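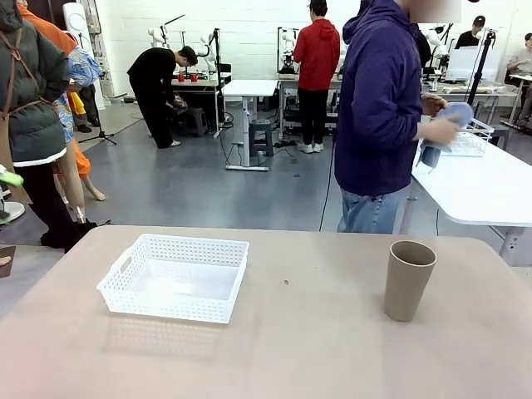 3.2 実習環境と作業課題

図2は、カップとかごを用いる課題の作業台を固定カメラから見たものである。手前の台の左側に白いプラスチックのかご、右側に灰褐色のカップがあり、かごは空である。奥には別の作業台が並び、白いロボットアームが据えられている。

本実習は、学部2年次の選択科目「操作動作の記録と再生」の後半にあたる。履修者は40名で、これを13班に分けた。班の人数は3名または4名である。各班は作業台を一つ受け持ち、班内で操作係、配置係、記録係を交代で務めた。操作係が連続して担当する時間には上限を設け、交代の時刻は記録用紙に記入させた。

課題は、カップをつかみ、かごの中に立てて置く動作である。試行の開始時には、カップを口が上を向くように立て、かごを空の状態に戻す。カップの初期位置は配置係が試行ごとに変えるが、かごの位置は同じ組の試行が終わるまで動かさない。カップがかごの中で倒れた場合は失敗とし、つかみ直しの末に立てて置けた場合は成功に含めた。この扱いは初回の授業では定めておらず、班によって判定が分かれたため、2回目から統一したものである。

試行の管理には、本科目のために作成した記録ソフトウェアOkexを使用した。Okexは試行番号、操作係の識別記号、開始と終了の時刻、成否を一行ずつ保存する。映像は別に保存し、授業後に時刻をもとに対応づけた。全期間に登録された試行は2717件で、このうち104件は終了時刻が欠けていたため、以降の分析から除いた。欠落の多くは、交代の際に記録係が終了操作をせずに席を離れたことによる。

成否の判定は各班の記録係がその場で行い、後日、共著者のJuškaが映像を見て確認した。両者の判定が異なる試行は担当教員を交えて再度検討し、合意した結果を採用した。班ごとの成功率と交代回数の関係については4.1節で述べる。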